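Prenier Open Storage Bin, Large, Gray – Review

Rating: 4 out of 5

The Prenier is a rectangular open-top bin sold for toy rooms, utility shelves and workbenches. I bought the large size in March through Stenport and have used it since then for mixed household items. It replaced a Carkico tote that had split at one corner.

Dimensions and fit

External length at the rim is 77 cm, width 56 cm. Both figures match the product sheet. The walls slope, so the base is noticeably smaller than the rim, and anyone planning to line the bottom should measure there. Empty bins nest without jamming. Two of them fit side by side on my bench with a little room left at the back.

The footprint is large for a domestic shelf. Check the depth of the shelf before ordering – the rim is the widest part and it is the rim that catches.

Finish

The sides are matte gray and hide fingerprints well. They do not hide scuffs. After two weeks mine had visible rub marks on the inside walls, mostly from hard toys sliding down the slope. The marks are cosmetic and I can't feel them with a fingernail. Dish soap takes off some of them.

Access

This is the strong point. With no lid and no inner lip, small things can be picked out from above without tipping the bin. The slope also lets a hand get down beside an object sitting close to a wall. On the Carkico, with its vertical sides, a cup pushed into the corner had to be worked out with the fingertips.

Mixed contents

A single layer suits it best. With a plush toy, a blue bowl, an orange cup, a brush and a green dinosaur in the bottom, every item can be seen and reached separately. Fill it halfway and the bowl ends up under everything else. A divider would help, but Prenier does not list one for this size. I tried the Qudah insert from an older set and it rocks, as its edges are cut for straight walls.

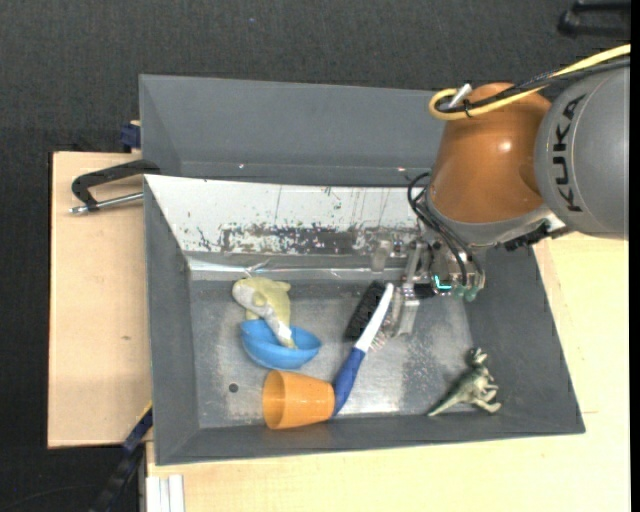 Cleaning

Wipe down with a damp cloth. Crumbs and brush bristles collect where the walls meet the base, and a dry paintbrush gets them out faster than a vacuum nozzle. Dry the bin before nesting it or the two will stick.

Pros
Easy reach from above
Accurate listed dimensions
Nests cleanly

Cons
Inside walls scuff early
No divider available
Rim too wide for many shelves

Recommended for bench or floor use. For shelf storage I would go one size down.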